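2018-10-16

Spent the morning on the relabeling idea from last week. The base policy was trained on 200 teleoperated demonstrations of one task, cube into basket. The question is whether a small set of corrections, collected only from states where the policy is uncertain, does as much for it as a larger set of full demonstrations.

Uncertainty is the spread across the ensemble heads, averaged over 9 control steps. When it passes the threshold the arm stops and the operator takes over. Hanan argued for a single-step trigger. I tried that first and got false stops during every approach, so the average stays in.

Corrections so far: 24. Kauko did most of them and I did the rest. His are shorter than mine and use less wrist rotation, and that will show up in the data if we are not careful. I added an operator field to the log format so the two can be split later.

The start states use one cube in front of the basket, with the arm parked behind it. The cube position changes between trials, the basket stays put. I have not decided what to do about the cloth. Wrinkles shift the cube's resting angle a little, and Hanan wants it pulled tight before each block. I would keep it as it is – the demonstrations were recorded with the same slack.
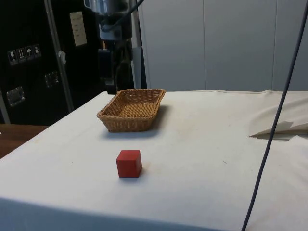 ## Afternoon

Retrained from the base checkpoint with the corrections weighted up. Validation loss on the held-out demonstrations went up slightly, as expected. The spread at the grasp went down, the spread at release hardly moved. Most corrections were made before the grasp, so the release phase has almost no new data.

Found a bug in the Masanja logger. It writes the gripper command one step late relative to the joint state. The base set went through the older logger and is fine. Shifted the column in the corrections and started the training again, 575 epochs, same seed.

Kauko asked if the threshold should be set separately for each phase. Probably yes, but that adds a parameter to tune and I want the fixed-threshold result first. The writeup for November has room for one ablation.

To do: release-phase corrections, both operators. Ask Hanan for her script that plots spread against gripper height. Check disk space before the next block.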